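4. The catalogue as biographical evidence

4.1 Scope of the sources

The Priseck papers hold 455 letters written by or to the painter, together with three account books and an incomplete run of exhibition lists. Earlier writers on the painter relied chiefly on the letters. The account books were thought to be of commercial interest only, and the exhibition lists were used to fix the dates of pictures already known from other evidence. This section takes the lists first and asks what they can tell us about the painter's working life in the years for which few letters survive.

The lists are of two kinds. The printed ones were issued by the gallery at Droson and give a title, a size and, in most cases, a price. The handwritten ones were drawn up in the studio before a show and often differ from the printed version in all three respects. Where both survive for one show, the handwritten list has been treated as the earlier state. Titles in the printed lists are shorter and plainer, and several pictures named after places in the draft appear in print only as "Composition" with a number.

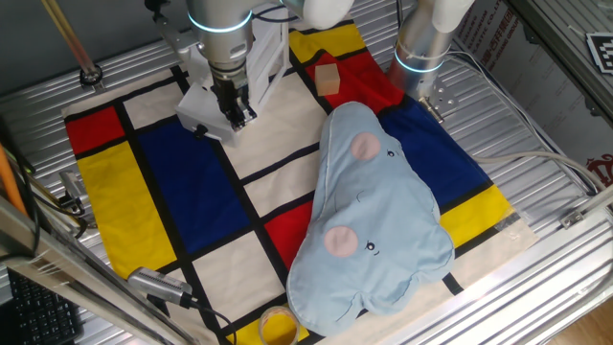

Figure 4a. Mondrian-style printed mat with light blue plush cushion, on a ribbed metal surface.

4.2 Titles and renumbering

The change of titles has usually been put down to the dealer. The drafts do not support this. In at least 15 entries the place name is struck out in the same ink as the rest of the line, and the number is added in the painter's hand. The dealer's notes, which are in pencil, deal only with prices and framing. It follows that the move to numbered titles was made in the studio, and before the January meeting at which the dealer is supposed to have proposed it.

The numbering itself is uneven. Numbers are used twice, skipped, or given to a picture already shown under another number. Petrenko, the second of the two galleries, renumbered the works again on receipt, and its stock book cannot be matched to the Droson lists without the sizes. A table of matches based on size alone gives a firm result for 40 works. The remainder are left open.

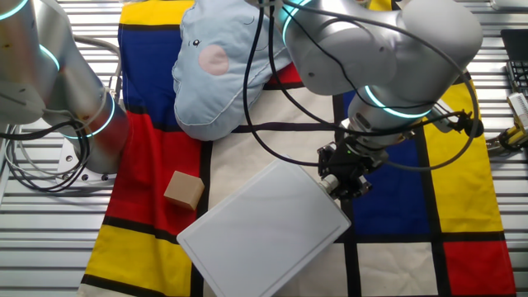
Figure 4b. The mat with the plush pillow near its top edge.

4.3 Reputation after the last exhibition

The painter's name passed out of the reviews soon after the final Droson show, yet the manner of painting did not. Patterns in the same general style were licensed for furnishing cloth and table linen, and the licence fees appear in the third account book under household income. Biographers have read this entry as a sign of hardship. The sums are small but regular, and they begin while pictures were still selling — the two sources of income overlap for several years.
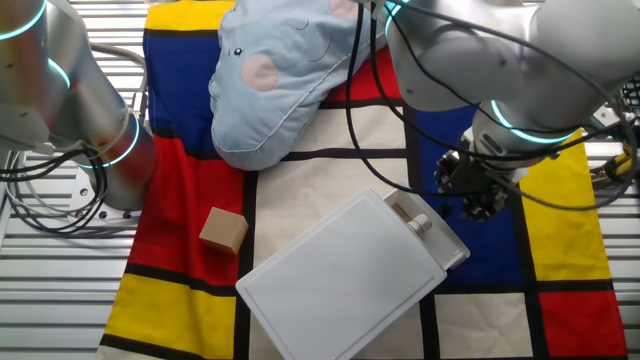
The question of how far such licensing shaped later opinion is harder to settle. Obituary notices mention the cloths more often than the paintings, and one gives the impression that the painter had been a textile designer from the start. Grid patterns of this general type have remained in everyday use as printed fabric, and a cloth with primary-coloured rectangles and thick black dividing lines can serve as a plain ground for a plush pillow, a small wooden cube and a plastic container. Use of this sort leaves no trace in exhibition records. A biography built on those records alone will therefore understate the reach of the style and overstate the silence of the later years.

4.4 Colour notes in the drafts

A last class of evidence lies in the margins of the handwritten lists. Beside certain titles the painter wrote single colour words, sometimes with a second word over the first. The Clatitz inventory, made after the studio was cleared, repeats some of them as though they were part of the title.

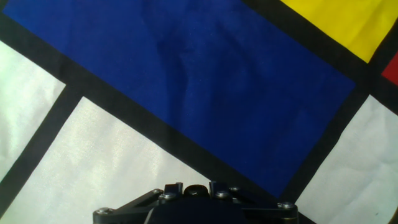
The colour notes are best read as instructions for hanging. They name one colour for each picture, and where two works were to hang side by side the notes always differ. A single block can govern the look of a whole design at close range, as a large cobalt-blue rectangle does on printed cloth, with wide black bands marking it off and only a faint crease to break the surface. The painter seems to have chosen the word on that basis, by the area that told most strongly, and the Clatitz clerk copied it without knowing its purpose. Four entries do not fit this reading, and they are discussed with the account books in Section 5.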